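Cleaning and checking a hired van before you hand it back

Most deductions from a van hire deposit are for cleaning, fuel and small marks on the bodywork. All three can be dealt with at home in an evening using ordinary kitchen and workshop supplies. The notes below assume a long-wheelbase van or a minibus hired for a weekend or a week.

Start with the load area. Sweep from the bulkhead towards the rear doors with a stiff hand brush, then vacuum the channels along the sills. Grit left in the channels scratches the floor covering when the next load slides over it. Lift any loose mat and sweep under it as well.

Wash a lined floor with warm water at 40 degrees and a small squirt of washing-up liquid. Use a wrung-out mop. Standing water runs under the lining and into the bolt holes. Leave both rear doors open until the floor has dried.

Tape residue comes off painted metal with cooking oil on a cloth. Leave it for 5 minutes, rub in one direction, then wash the oil away with soapy water. Do not use a scouring pad or cellulose thinner.
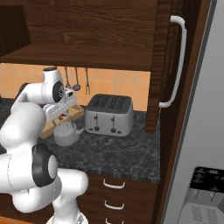 Seat fabric needs a different method. Mix one teaspoon of bicarbonate of soda into half a litre of water, dampen a white cloth and blot from the outside of the mark inwards. Coloured cloths can transfer dye. Coffee and tea usually lift at the second attempt. Milk needs a biological detergent, made up weak, and must be rinsed or it will smell by the next day.

Vomit, diesel and paint should be reported and left alone. The Sultard agreement treats home treatment of these as damage, and the Brikgate one charges a flat fee whether or not you have tried.

Fuel. Fill up at the station nearest the depot and keep the receipt. A gauge can still read full after 42 miles of motorway, so a receipt with a time on it is better evidence than a picture of the dial.

Bodywork. Wash the lower panels before inspecting them. Dried mud hides scratches and can also look like them. Check in this order:

Front bumper corners
Nearside sill and sliding door track
Wheel rims, all four
Rear step
Roof edge, from a stepladder

Compare each mark with the sheet you signed at collection. Prasert Somboon, who ran the returns bay at Chornovol for 7 years, advises going round the van in the same direction as the sheet, with the sheet in your hand.

Finally, empty the door pockets and the tray above the windscreen, and unpair your phone from the radio. Return the van in daylight if the depot allows it. In July a 7 pm slot is still light enough for a proper inspection.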